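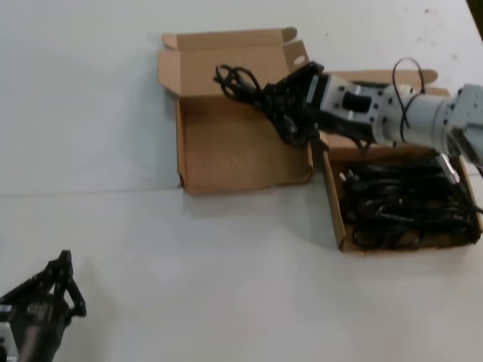 Office Computing Basics
Unit 4: Sorting Incoming Mail with Labels and Filters
Instructor: Sun-ja Yoo
Handout posted 2019-01-08

Read this before the lab. You will need your course mail account and the practice mailbox, which holds 1,246 messages from a made-up supply company called Fevholm.

Folders and labels
A folder holds a message in one place. A label is a tag, and one message can carry several. An invoice from Fevholm can be labeled Invoices and Fevholm and will show up under both. Deleting a label does not delete the mail that carries it.

Filters
A filter is a rule with two parts: a test and an action. The test can look at the sender, the recipient, the subject line, words in the body, or whether there is an attachment. The action can be to apply a label, skip the inbox, forward, mark as read, or delete.

Run the test as a search first. If the search brings up mail you did not expect, narrow it before you save the filter. Last term a filter on the word "box" caught some 200 messages, most of them about mailbox storage.
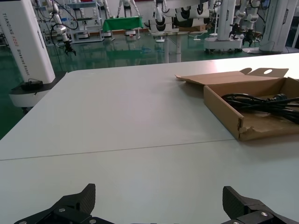 Open cardboard box on a white table.

Order of filters
In our mail program all matching filters apply to a message. Other programs stop at the first match, so check the help pages if you use something else at work.

Lab exercise
1. Create the labels Invoices, Shipping and Staff.
2. Write one filter for each label.
3. Apply the filters to existing mail.
4. Write down how many messages are left with no label, and bring the number to class.

Allow 30 minutes. Do not use the delete action in the practice mailbox. Puspita Kwok runs the help desk during lab hours and can reset your mailbox if needed.

Next unit: shared calendars.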